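December
By Evdokia Karras
27 comments | 101 shares

Every supplier now has a gripper that is gentle. I have sat through two sales talks this autumn, and in both of them the word came up before the price did. Nonport calls its fingers "soft by design". Clotora prefers "careful". Neither would put a figure on it for me.

So we have been trying two-fingered grippers on fruit, on the same arm and with the same controller, and I remain hard to impress. A handover sounds like a fair test and looks lovely in a brochure. But when a hand is under the fruit, the person is doing a share of the work, and we have no idea how large a share. The person slows down, waits, tilts a wrist. The gripper gets the credit.
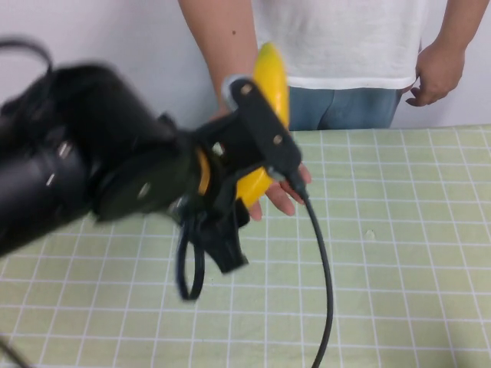 Lucian Sârbu thinks I am being unfair, and told me so on Monday: people will be standing next to these arms whatever I say, so a gripper that only behaves with a person helping is still worth buying, and a bench test with no hands in it would tell a buyer even less.

Perhaps. I would still like both results on the same sheet, with bruising checked the next day and the grip force written beside it. Clotora has promised me its numbers – I have been waiting five weeks for them.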